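Monday, evening

Rain until ten, then gray. I had the laundry from the weekend still in the dryer and decided it was going to be put away today, all of it, before I sat down to anything else. It took until lunch. I don't mind folding but I do mind the sorting, and I had let two loads run together.

Brenda Rowbotham called while I was carrying the first armful upstairs. She wanted to know if I still had the Custell steamer she lent me in the spring. I do. She can have it back Thursday. We talked for 18 minutes by the kitchen clock and I stood there the whole time with towels over my shoulder.

I did the folding on the bed again. The table downstairs is a better height, but the bed is close to the drawers and I can make piles. Towels first, then sheets, then the clothes. The fitted sheet got rolled up the way it always does. Ans Vermeulen showed me once how to tuck the corners into each other and I can do it as long as she is standing there. 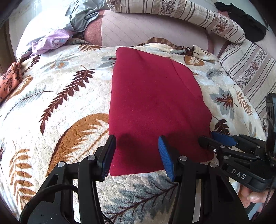

Lint is the trouble with this dryer. I cleaned the screen before both loads and it came out full each time, and I wiped around the door seal with a damp rag as well. It shows worst on anything dark. The dark red one had tiny pale specks on it, and I went over it with the tape roller and then folded it again. The sheets are light enough that I can't tell, so I left them alone. I think the new bath towels are to blame. They are the ones from the Hauksdóttir sale and they have shed since the day I bought them. The label says to wash separately three times. I did it once.

Lionel Naylor came by at half past eleven about the gutter. He held the ladder up against the back wall and looked, and said the bracket has pulled away and the gutter itself is fine. He can do it next week if it stays dry. He quoted 88 for the bracket and his time, which seemed fair to me, and I said yes. He had coffee and ate the last of the plum cake. I told him about the dryer too, and he said to check the vent hose at the back before I spend money on anyone coming out. I haven't pulled the machine out from the wall in years. I'm not looking forward to it.

Back upstairs after he left. I had put the socks off till the end and there were five without a partner, so those went in the bag on the door handle with the others. Pillowcases ironed, two of them badly. I am keeping the plush blanket on the bed another month at least. It's heavy and it takes most of an afternoon to dry, but the room is cold in the mornings and I like the leaves on it.

The sweatshirts I left for last. They take up too much room however I do them. I have tried rolling them and I have tried standing them on end in the drawer, and they spring open either way. What works best is sleeves in, then up from the bottom in thirds, and pressing down hard on the whole thing with both hands before it goes in. The drawer still needs a push from the hip.

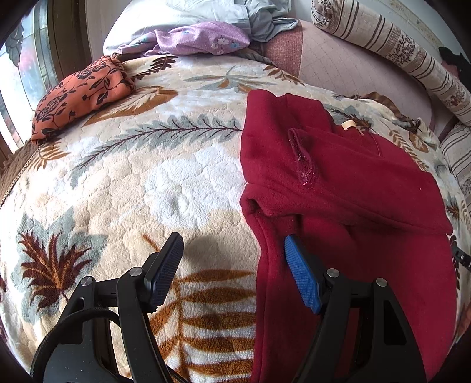 I did think about moving the thick things to the trunk and giving the drawer over to shirts. The trunk has the old Cerkent curtains in it, though, and I would need somewhere for those. Bohumila Danko said she could use the fabric for cushion backs. I will ask her again. She said it in December and may have found something else by now.

Anything fleece I am washing inside out on cold from here on. The last time I used the warm setting the cuffs went hard. I also want to snip a few of the care labels, the ones that scratch at the neck, but I keep them until I have the washing instructions by heart, and I never have them by heart.

Soup for lunch, the rest of Sunday's with rice put in it. In the afternoon I walked to the post office with the package for Lionel Lightfoot, 800 grams on their scale, and came home by the river path. The water is high but still under the second step. I met no one I knew. Bought thread, navy and white, and forgot the needles.

This evening I pulled the dryer out after all – it moves more easily than I expected if you walk it one corner at a time. The hose was bent nearly flat behind it and there was a gray mat of lint in the bend. I got most of it out with the long bottle brush. One towel is in there now as a test. I'll look at the screen before bed.

Tomorrow: needles, call Bohumila, steamer by the front door so I don't forget it Thursday.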